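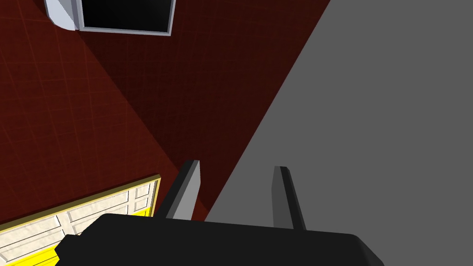 **So how long does a sourdough starter really need before you can bake with it?**

Mine took 14 days, and the loaf I tried in the first week was a brick.

I picked sourdough for my food science project because I eat a lot of bread and figured the homework would be delicious (it was, eventually!). The plan was to raise two starters side by side, one on plain white flour and one on rye, and write down how high each one climbed in its jar after feeding. I used Truva white and Drutow rye, both from the little store near campus.

The rye took off right away — bubbles by the second morning, and a smell like green apples. The white one just sat there looking like wallpaper paste. I nearly tossed it, but my lab partner Chia-jung Liao talked me into feeding it for a few more days, and she was right. 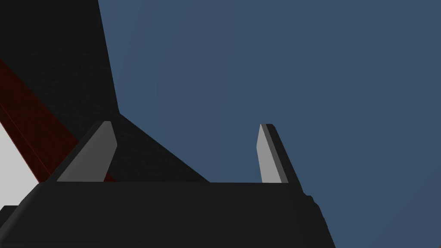 By the second week they were pretty much even, with the rye still a bit ahead after breakfast feedings. I also messed up one night and fed both jars at 11 p.m. instead of 6, so that day's numbers are in the table with a star next to them.

For the baking test I used 400 grams of flour per loaf and kept everything else the same. The rye-started loaf stood 14 millimeters taller, but my roommates liked the white one better, mostly for the crust. I liked the rye. It was great with butter and way too much salt.

If I did this again I'd control the temperature. February in our kitchen is freezing, and the jars lived on top of the fridge, where it gets warm whenever the motor runs. I'd also bake more than one loaf of each, but I ran out of flour the night before the report was due.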